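Hard Water in Tirnolton: Notes After One Year

The household has now completed its first full year on the Tirnolton supply, and it seems appropriate to set down what has been learned.
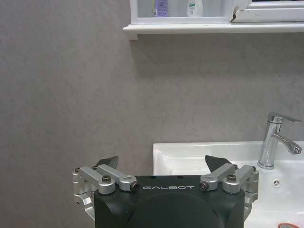 Does hard water need to be treated at all?

In most homes it can be left alone. Hard water is generally considered safe to drink, and many people prefer the taste. Treatment is a matter of cleaning effort, soap use and the life of appliances, and each household should weigh those against the cost.

The move from Beven took place in March. Water in Beven is soft, and the difference was apparent within the first week. Shampoo would not lather properly. Towels dried stiff. The kettle, which had served for several years without attention, acquired a white crust by the end of the month.

The first step was to obtain a reading. The test strips available at the hardware store gave a result of 21 grains per gallon, well into the range the packet labels "very hard." A second strip, used at the garden tap, gave the same result. Readers who intend to do likewise are advised to run the tap for a minute beforehand and to compare the strip with the color chart in daylight.

Three measures were then considered: a full softener, a filter for the shower alone, and simple regular descaling. A quotation was obtained from Farouk, the plumbing firm on the east side of town, for a softener with installation. The figure was well beyond the 400 dollars that had been set aside, and the proposal was deferred. The quotation was clear and the firm did not press the matter, for which this writer remains grateful.

The shower filter was purchased and has been a disappointment. It may reduce the smell of chlorine. It has had no effect on hardness that the test strips can detect, and the replacement cartridges are expensive. It will not be renewed.

Descaling has therefore been the main practice. The current schedule is as follows.

Kettle: every two weeks, with white vinegar and water in equal parts, left for an hour and rinsed twice.
Shower head: monthly, soaked overnight in a bag of vinegar.
Faucet aerators: every 5 weeks, unscrewed and brushed.
Dishwasher: monthly, with citric acid, run empty on the hot cycle.

Vinegar should be kept away from marble and other natural stone, and it must never be mixed with bleach. The first of these points was learned at the cost of a small windowsill.

Laundry has required a change of habit. The Nekau powder used in Beven left a gray film on dark clothing, and a liquid detergent has proved more satisfactory – although the dose had to be raised slightly. Fabric softener has been given up entirely. Half a cup of vinegar in the rinse does much the same work on towels.

The question of the full softener will be taken up again in the spring, when a second quotation will be sought. Comments from other Tirnolton residents who have installed one are welcome, particularly with regard to the yearly cost of salt.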